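Skip to content
Home | Forums | Grippers & End Effectors | Maintenance | Log in

Blue pads walking off the fingers on our hand-held gripper, anyone else?

fostholm_bench
Fingers on our parallel gripper won't stay square. Left pad creeps forward, you get a little lip at the tip, then soft stuff slips. Running it on bedding and small items right now.
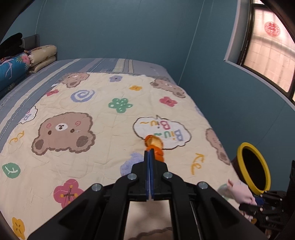

Hsin-yi Liao: How many closes on those pads? Ours went at 537 and it was the glue every time, never the rubber.

fostholm_bench
Counter says 1,021 on this set. Pads look fine to me. Its the left one only that moves.

staramik_joe
If it's one side only I'd look at the linkage before the pads. Arm is a hair out, that finger lands first and takes all the shove. Back off the four bolts on top, close the fingers by hand on a flat shim, snug them inner pair first then outer. Don't crank them.

Hsin-yi Liao: disagree. If you loosen all four you lose your zero and then you're chasing it all Monday. Pull the pad, clean the finger with alcohol, reglue, leave it overnight. Five minute job plus waiting

staramik_joe
Five minute job you do again in two weeks. Seen it on the Jultia cell, they reglued the same pad 3 times before anybody put a square on the finger.

kostiuk_nights
you're both kinda right? check first. Close on a strip of paper at the tip, then at the root. Paper slides at the tip but grips at the root = linkage. Grips even both ends = glue. No wrenches untill you know

fostholm_bench
ok did the paper thing. Tip slides. Root holds hard. Also a tiny bit of click in the left outer arm if I wiggle it – didn't notice before.

staramik_joe
There you go. Outer bolt. Is there a washer under it

fostholm_bench
Yes but it's dished. Right side one is flat.

staramik_joe
Swap it. Do both outers while you're in there. And mark the arm positions w/ a paint pen before you touch anything, that takes care of the zero thing.

Hsin-yi Liao: paint pen gets you close, it does not get you zero. Rerun the open/close calibration after or your width readings are junk. We lost an afternoon of runs in October that way and had to toss 34 of them.

kostiuk_nights
+1 on recal. takes what, ten min

staramik_joe
Fine, recal. Never said don't.

fostholm_bench
New washers in both outers, click is gone. Paper grips the same tip and root now. Pad still had the lip so I did pull it and reglue, sorry joe. Recal done, closed width reads zero again.

Question – threadlocker on those bolts or no? They go into plastic on ours.

Hsin-yi Liao: No. Some of it cracks plastic. We put a paint stripe across the head and look at it start of shift. If the stripe is broken, snug it.

staramik_joe
On this we agree lol. Stripe. Also write the count on a piece of tape when you change pads so you're not guessing off the total.

fostholm_bench
Striped and taped. 61 closes on it so far, no creep. Second gripper is getting the paper test tomorrow, will post if that one's off too

We use cookies to improve your experience on this forum. Accept | Manage settings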